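**Do we need to write down "what counts as done" before every tabletop task, or is a general rule enough?**

Asked by Laurinda Bettencourt, May 6, 2023

I run the bench side of a small two-arm setup at Terkham. We have three people who teleoperate and one person (me) who has to defend the results when somebody wants to see them. Our tasks are dull on purpose. Put the bag on the mat, fold the bag, pick up the mat, that sort of thing.

Last November we got handed a practice guide by Cardoso, the contractor who helps with our paperwork. It's 74 pages. One section says each task needs a written success rule, a written starting layout, and a named person who judges the result and isn't the operator. Another section says the table has to be "returned to a neutral state" between attempts, without ever saying what neutral means.

My trouble is with soft stuff. A block is either on the mat or off it. A thin plastic bag is never the same shape twice. If I write "bag on the left, mat on the right, both flat" then every start fails my own rule, because the bag doesn't do flat. If I write "bag roughly on the left" then I've written nothing.

So far we have 1249 recorded attempts, and I went back through one batch and found 19 where I couldn't say, from our notes alone, whether it should count. The operator had marked all of them as successes. I'm not accusing anyone. I would probably have marked them the same way at four in the afternoon.

What I'd like to know:

- Does anyone really write a separate rule for each task, or is that something that only lives in guides?
- How do you write a starting layout for something that crumples?
- Is the separate judge worth it with a team this small?

I'm not looking for a link to a standard. I've read the ones I can get at and they're mostly about keeping fingers out of the machine, and I already have a procedure for that.

---

**Answer 1** (marked as helpful by the asker)

Siiri Niskanen

I'm suspicious of most practice guides, and a 74-page one makes me more so, but the section you're complaining about is the part I'd keep.

Yes, we write a rule per task. It's one short paragraph, and it lives in the same folder as the recordings. The old way was a single rule for everything ("object ends up where intended, no intervention") and it was useless within a month. "Intended" was doing all the work. The operator knew what was intended and nobody reading the log later did.

For things that crumple, stop trying to describe the shape. Describe what you can check from above without an argument. Ours for a bag task reads more or less like this:

> Start: bag fully on the table, left half. Not touching the mat. Not rolled or knotted. Any wrinkles allowed. Mat on the right half. Arms may be over the objects but not holding them.
>
> Done: bag released by both grippers, more than half of it on the mat, no part hanging off the table.
>
> Void: anyone reached in, or the recording stopped early.

"Any wrinkles allowed" looks lazy but it's the honest bit. You're telling the reader that you didn't control for it. If you then only ever start with the bag nicely spread because that's easier to grab, your rule says one thing and your recordings say another, and a person with an afternoon to spare will notice. I'd sooner see somebody drop the bag from hand height each time and take what comes.

"More than half" will get you disputes. Pick it anyway. The disputes are useful, they go in the void pile with a note, and if the void pile gets fat then the rule is bad and you rewrite it. Don't rewrite it in the middle of a batch. Finish, close the batch, give the new rule a new number. We had one batch at Zalivum where the rule changed halfway and the two halves were added together in a slide. I still hear about that slide.

Void attempts stay in the count. I can't stress this enough, because it's the quiet way success rates get prettier. If you made 1249 attempts, the sheet says 1249, with the void ones in their own column. Deleting them "since they weren't real attempts" is how you end up with a number you can't explain.

On the judge: I don't believe in a full separate judge for a team of your size. You'll appoint one, they'll get busy, and the operator will fill in the column on their behalf. What we do instead is have the operator mark the result, then somebody else re-marks a batch sample from the recordings without seeing the first mark. If the two disagree on more than 5 in the sample, the whole batch gets looked at again. It's cheap and it finds the four-in-the-afternoon problem you describe. The re-marker needs to work from the written rule only, with no asking the operator "did you mean for it to land there?"

For your 19, I wouldn't try to rescue them. Call them undecided and publish them as undecided.

---

**Answer 2**

trumano_user_bench

we just use the default checklist that comes with Trumano, it has a start box and an end box and you tick them. works fine for us. i think people overthink this. if the arm did it the arm did it

> *Comment from Laurinda Bettencourt:* What does the end box say, exactly?

> *Comment from trumano_user_bench:* "task completed"

> *Comment from Siiri Niskanen:* Then the checklist is asking the operator for an opinion and writing it down as a result. Tick boxes are fine if there's a sentence behind each one.

---

**Answer 3**

former_line_tech

Mostly agree with Siiri but I'd push back on two things.

First, "any wrinkles allowed" is fine for the rule but you should still save one still of the table before each attempt, from the fixed camera, before anybody touches the controls. Same file name as the attempt. Words will never capture how a bag was lying. I've sat through audits where the written layout was perfect and the recordings told a different story, and the stills settled it in ten minutes. Storage is cheap. Write in the rule that no still means void.

Second, nobody has mentioned the arms. People write careful layouts for the objects and then leave the machine out of it. If one arm starts parked right over the mat and the other starts out at the bag, half the reaching is already done, and your attempt is easier than one that starts from a parked pose. It also matters for anything judged by time. Put the starting pose in the rule, by name, and have the software refuse to record from anywhere else if it can. If your operators begin wherever the last attempt ended, say so in the rule and accept that your attempts aren't independent of each other. I've seen success rates over 90 percent that were mostly a matter of where the grippers happened to be sitting.

As for "neutral state" in the Cardoso guide, I'd ignore the phrase and write your own. Mine was: objects in their start areas, grippers open, arms in the named pose, cables clear of the objects. Cables get forgotten a lot. A loop hanging low over a light object can nudge it, and then you have an attempt with an unplanned helper.

I'm also less keen on the sample re-marking than Siiri is. A sample only catches a habit. It won't catch the one bad day. For a team of three operators I'd re-mark everything from the first batch of each new task and go down to a sample once the two sets of marks agree.

> *Comment from Laurinda Bettencourt:* The starting pose is a fair hit. Our layout sheet has a line for each object and no line for the arms at all. I'm adding one, and the cable line too. Not sold on voiding everything without a still, since we'd lose a lot of early work, but I can do it from the next batch on.

> *Comment from former_line_tech:* From the next batch is fine. Don't apply it backward. Just note the date the rule started.

> *Comment from Laurinda Bettencourt:* Will do. I've also asked Cardoso where the "neutral state" wording came from, and the reply was that it was in the previous version of the guide. I'll put my own definition in our copy and see if anyone objects.

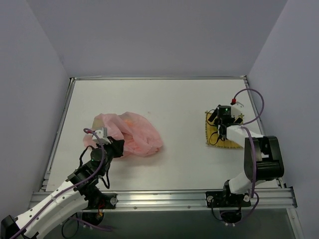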